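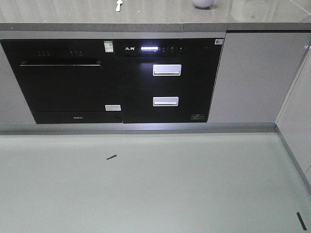 Relunitz opens rentals on its kitchen helper

Relunitz has started taking names for a rental plan on its home kitchen robot, the Herngate. Until now the machine was sold outright or loaned to training centers. Under the new plan a household or small office can keep one for 2 months, with setup and pickup included, and then decide whether to buy.

The Herngate is an arm on a wheeled base. It is meant for the jobs between cooking and putting away: clearing cups and spoons from a counter, opening a dishwasher or a drawer-type disinfection cabinet, loading, unloading and closing up again. The rental fee is $227 a month. A second gripper with softer pads, for thin glasses and bowls, adds $119 for the whole rental.

Ifeoma Bako, who runs the setup visits, says the first one takes most of a morning. The installer drives the base through the kitchen, marks where the appliances are, and teaches the arm each door and drawer. Bar handles are quick. Recessed grips take longer, and glossy black fronts can confuse the depth sensor until the lights are adjusted. Touch panels are left to the owner for now - the robot loads the machine and a person picks the program.

The base needs a flat floor and a clear path in front of the cabinets. It will stop for a dropped spoon or a strip of packaging, but it does not pick things up off the floor, so sweep first. Corner kitchens are fine if there is room for the base to turn.

Arsen Levchenko from the service desk adds that cabinet doors with push latches are not supported yet. An update is planned for March.

Rentals are open in Steltenia only. To ask for a visit, send the service desk a photo of your counter and lower cabinets, along with the model names of your appliances if you have them.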